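# flulilero

A plain-text list of words people use for the end piece of a loaf of bread, with the place each person learned it. It holds 2000 entries, one per line, in a single tab-separated file. It began as an argument in a kitchen in Ridgate and has never fully stopped being one.

## What's in the file

Every line has 5 fields:

- `word`: as the person spelled it, even when you and I both know better
- `place`: the town where they learned it, which may be nowhere near where they live now
- `decade`: when they learned it, or `?`
- `bread`: sliced, unsliced, or `both`
- `note`: free text, occasionally furious

The `note` field was meant for pronunciation. People used it to tell us about their grandmothers. We kept all of that and cut only phone numbers and one very long recipe for stuffing.

## How it was collected

Yolotzin Ayala ran the first round with paper slips left on the counter of the Grekstead bakery. Alfie Mottram typed them up, and is responsible for every entry reading "heal." Some of those are his typing and some are what the slip said. The slips went out with the recycling in September, so we'll all have to live with it.

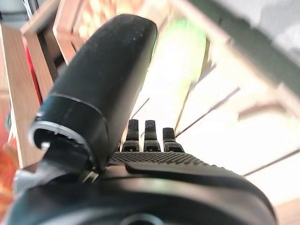
The second round was a web form, which got us a lot more places and a lot more jokes. Entries that were plainly jokes are marked `j` at the start of the note. "Bread butt" isn't marked, as too many sober adults swore to it.

## Loading it

```
cut -f1 flulilero.tsv | sort | uniq -c | sort -rn | head -15
```

That gives you the top of the list. If you open the file in a spreadsheet, turn off automatic formatting first. One contributor's word is "March" and the spreadsheet will have opinions.

## Known problems

- Grekstead is badly overrepresented. So are people who stand in line at bakeries.
- "Heel" and "the heel" are separate entries. Merging them was proposed, and the thread is still open.
- Towns with the same name aren't told apart.
- 2 entries are for pizza crust. Both contributors were asked to reconsider and declined.

## Adding a word

Send a pull request with one line per word. Please don't sort the file; its order is the order things came in, and Grigaitė's map script depends on that for reasons she has promised to fix. If your word is already there from another town, add it anyway.

## License

Public domain. If you print it on a tea towel, Yolotzin would like one.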